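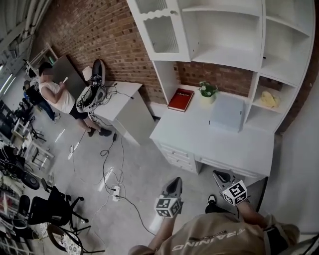
A red hardcover book on a white desk against a brick wall.

Five people taken from a minibus on the Skirneck road in October have been freed, police in Stastulby said, and two men are being held over the abduction.

The passengers had been missing for nine days. They were found before dawn at a disused quarry north of Cha after a farmer reported seeing lights there on two nights in a row. All five were taken to the district hospital in Stastulby. Four have since gone home, and the fifth is being treated for an infected foot.

The minibus left Grurkby shortly after 4 p.m. with 21 people on board. Gunmen stopped it at the river crossing, where the road narrows to one lane, and ordered the driver to turn off the engine. They led five passengers into the trees on foot and left the others at the roadside. The driver walked to the nearest village to raise the alarm because the men had taken the keys and most of the phones.

Relatives received a first call the next evening. A caller demanded money for the whole group and warned the families against going to the police. Two of the families said they had begun collecting cash when the calls stopped. Police said no ransom was paid. One relative, who asked not to be named, said she could not speak for the other families on that point.

More than 100 officers and local hunters took part in the search, most of it in the hills between Cha and the river. The two suspects were arrested at the quarry. Police recovered a rifle, several phones and a motorcycle without plates. At least three other men are still being sought.

Transport operators in Grurkby suspended evening trips to Skirneck after the attack. They said morning service would continue as normal, but buses would not leave after 2 p.m. until a checkpoint at the river crossing is staffed again. The post was closed earlier this year when its officers were moved to Stastulby.

The suspects are expected to appear in court in Stastulby once questioning is complete.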